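Buying Amber With Something Inside It: Questions We Keep Getting
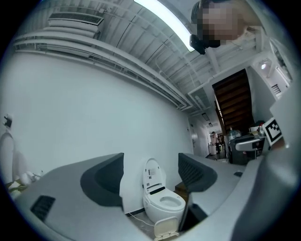 Lurnham Fossil and Mineral Club

Is the amber with a lizard in it real?
Probably not. Lizards in amber exist, but they are rare and they don't usually turn up in a listing with free shipping. If the animal is large, whole and posed dead center, assume somebody put it there until you see a lab report.

The seller says it passed the saltwater test. Good enough?
No. Amber floats in strong brine, and so does copal, and so do some plastics. The test throws out glass and a few heavy resins. It tells you nothing about the bug.

What about the hot needle?
Please don't. You will scar the piece, and the smell is a matter of opinion. Baldur Kjærgaard and Ásdís Mogensen sniffed the same bead and gave us two different answers.

What is copal, and why should I care?
Young tree resin. It can hold real insects and it's fine to own, at copal prices. A drop of acetone on the back will often turn it sticky. Old amber mostly shrugs it off. Ask the seller before you try this on something you haven't paid for.

I was quoted $180 for a "Clillanine amber" scorpion. Fair?
We can't find any deposit by that name. Snædís Lauritsen has asked over five sellers where it comes from and got a different country nearly every time. Treat it as a trade name.

It came with a certificate from Priltley. Does that count?
It's a card. It has no specimen photo, no weight and no test method on it, so it could go with any piece in the shop. An infrared spectrum tied to your actual stone is worth paying for.

Will you look at mine?
Yes, at the August table. Limit of 2 pieces per person. Unnur Vigfúsdóttir runs the UV lamp and the microscope until 5 p.m. We don't give dollar values, and we won't write to a seller on your behalf.

You called my piece a fake. Can I appeal?
Grímur Lauritsen will take a second look if you bring new evidence. The Hafþórsson sales brochure isn't evidence.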